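October
By M. Alexiou, Nevance Laboratory, Mestcombe
Print this page | E-mail this page

4.2 Opening a double-door refrigerator

The third task compares two arm controllers on the same simulated kitchen. The first is the joint position controller used in Section 3. The second, which we call Gadonine, is an impedance controller that lets the hand give way when the door pushes back. Arm, gripper and door model were kept the same for both, and each controller was given 66 trials. The start pose of the base was varied between trials, but the arm always began with the hand away from the doors.

A door is a harder test than a drawer. The handle moves along an arc, and any error in the estimated hinge position turns into a side load on the gripper. The refrigerator adds a second problem, as its two upper doors meet in the middle and their handles are close together. A hand working at one handle has little room before it meets the other door. Figure 4 shows the hand in front of the left door handle with the right door partly open.

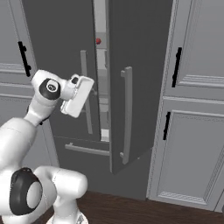 Reading time: 6 min

Figure 4. The simulated refrigerator task. The white arm reaches in from the left, and part of the interior is visible between the two doors.

A trial was scored as a success if the target door passed the set opening angle within 24 seconds and the gripper did not lose the handle. With Gadonine, 63 of the 66 trials succeeded. The position controller did worse, mostly on the left door, where the forearm has to fold back toward the base as the door swings. Many of its failures were slips late in the pull - the grasp held at first, then the hand rotated off the bar.

We also tried a stiffer setting of Gadonine. It tracked the planned arc more closely but lost the handle more often when the hinge estimate was poor, so we went back to the softer values for the remaining tasks. Contact forces were logged at every control step and are compared in Section 4.3.

One limit should be noted. The simulated door has no magnetic seal, so the first part of the pull is easier than on a real appliance. We expect this to favor the softer controller, and the results should be read with that in mind.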